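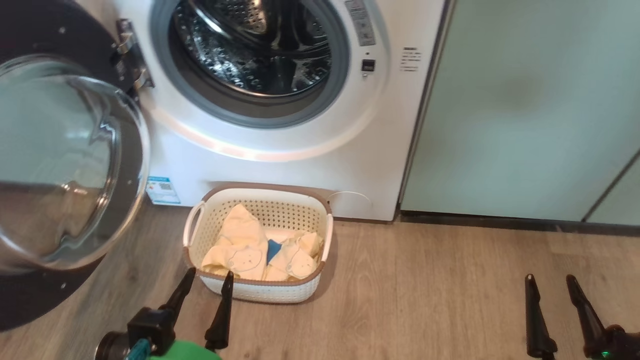 Front-loader, door open.

September 20, 2023

The Jitbridge report came out last week, and three people have sent it to me, two of them with a heart. I've read it twice now, including the annex, and I'm going to be the grump again.

For anyone who doesn't live near Trudolness: Jitbridge is the online language course that newly arrived refugees and asylum seekers get signed up for when they land at the Besson reception center. It replaced the evening classes. You get a login, a phone number to call if the login fails, and 12 weeks of lessons made by a company called Dralari, who before this made training modules for hotel staff. You can still tell. There is a whole unit on towels.

I taught in the evening classes for six years, so yes, I have a stake in this, and you should read the rest with that in mind. I was paid for some of that time and not for the rest. I don't want the job back. My knees don't want the stairs back either.

The headline number is 1662 learners "reached." It's on the cover in a big yellow circle. What does reached mean? I looked for a definition and found one in a footnote on the second to last page: a learner is reached when an account has been made in their name. The center makes the account at registration, while people are handing over their papers and getting a room key. So a man who never opened the app was reached. So was a woman who was moved to another town four days later. I once got a library card in the mail from a city I'd already left, and I suppose I was reached too.

Further down is the number I care about, 303. That's how many finished the course. The report doesn't put those two numbers on the same page, and it doesn't divide one by the other. I did, and it's a bit over 18 percent. Maybe that's good for an online course taken by people under terrible strain! I really don't know. The report could have told me what the evening classes managed, or what a similar course does somewhere else, and it doesn't compare itself to anything at all.

Our own records weren't great. We had a paper sign-in sheet and people wrote whatever they liked on it. One man signed as a famous goalkeeper for an entire winter. If you asked me what share of our students finished, I'd have to say that finishing wasn't a thing that existed. People came until they got a job with night shifts, or a decision, or a baby, and some came back a year later and sat in the same chair. That makes us hard to compare with, and I'll give Jitbridge that.

Sverre Nyberg, who runs the project, wrote me a long and polite reply when I emailed him my questions. He says the old classes had a waiting list every fall and the app has none. True. He says mothers with small kids couldn't come at seven in the evening, and they can do a lesson at midnight on a phone. Also true, and it's the strongest thing anybody has said for it. I had women in my class who came twice and then stopped, and I knew why, and we never found the money for child care. I asked how many of those who finished were mothers with small kids. They don't collect that, he said, for privacy reasons. Fine, but then please don't put a mother with a small kid on the front page of the website.

What bothers me more is the speaking. The course ends with a test in which you talk to the app and it gives you a score. Two of my old neighbors took it. One of them speaks well, argues about parking, and makes jokes that land. She got a low score on account of her accent, as far as either of us could work out. The other passed nicely and couldn't follow what the dentist's receptionist was telling him, so he went home with a toothache. Two people prove nothing, I know. But the report has no people in it whatsoever, apart from four short quotes signed "learner," all of which use the word "empowered." I have spent a lot of time with beginners in this language and I never heard one use that word before the word for bus.

And then the money. The annex says moving online has "freed up resources." It doesn't say how much, or where they went. I'd like to know what Dralari charges per account, because if they're paid by the account then the definition of "reached" starts to look pretty convenient. Maybe they're paid a flat fee. I asked about this as well, and it was the one question in my email that Sverre's reply skipped. Could be an oversight, it was a long email.

I'm not asking for the app to be shut down. Some people like it, and I've watched a teenager go through half a unit on the number 6 bus, swearing under his breath at the pronunciation part, and that's practice. I'd like a room with a teacher in it, two evenings a week, for the ones who want it. The room at Besson is still there. It has the whiteboard and the bad radiator, and last I checked it was being used to store office chairs.

The district votes in November on whether to renew for another two years. The meeting is open to the public, which they put on the website in the language Jitbridge teaches and in no other. I'll be going. I've sent Sverre the question about the fee a second time, by itself, and I'll add his answer under this post if I get one.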